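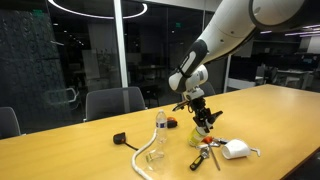
Tools, a water bottle and a yellow can on the long table of the meeting room in Clemstead.

Meeting room table in Clemstead becomes a place for lost tools

Reading time: 2 min

The residents of the Doucet building in Clemstead have a new use for their meeting room. In February, they started to bring there the tools which were forgotten in the hallways, the bicycle room and the laundry, so that the owners can find them again. The long wooden table stays open for this purpose every evening until 9 p.m.

The idea came from Yanling Wei, who lives on the second floor. She lost a screwdriver last winter after she repaired a shelf for a neighbor, and she asked at many doors before she got it back. "I felt a little ashamed to ask everyone," she said. "It is easier when the things are lying in one place and you can just come and look."

Before this, forgotten tools went into a closet next to the elevator. The closet was locked during the evening, when most people come home from work, and the things inside were in closed boxes. Some tenants bought the same tool again and discovered the old one months later.

On the table there is not much order yet. An adjustable wrench with a black rubber handle lies among the other tools, and a white cord takes a good part of the surface. A pair of clear safety glasses is also there, and it is easy to miss them on the light wood.

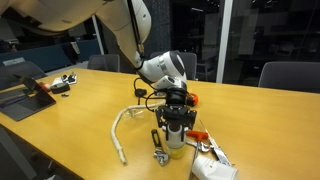
Kenji Ferreira, who manages the building for the housing company Clirmont, agreed to the plan under 2 conditions. Sharp blades must be given to the office, and liquids must be in a closed bottle with a name on it. He also asked that the table be free again when the room is reserved for a meeting. In that case the tools go into a crate and return the next morning.

"People think that a lost wrench is a small matter, but I receive calls for this each week," Mr. Ferreira said. He hopes that the calls will become fewer now.

The company gave 200 dollars for labels, a crate and a better lamp above the door. The labels are for the owners, who can write their apartment number and fix it on the handle. Ms. Wei would like to have also a notebook, in which a person can write what is missing.

Not everybody is satisfied. One tenant wrote to the management that the meeting room should remain a quiet place for homework and card games. Mr. Ferreira answered that the matter will be discussed with the tenants in the spring, together with the new rules for the bicycle room.

Things which stay without an owner until the end of the season will be offered to the repair workshop on Sallura Street. The workshop accepts hand tools in any condition, also with rust. Residents who want to check the table can enter with their normal building key. For the boxes from the old closet, please ask at the office in the morning.

14 shares | 2 comments

Contact the newsroom | © Clemstead local news | Back to top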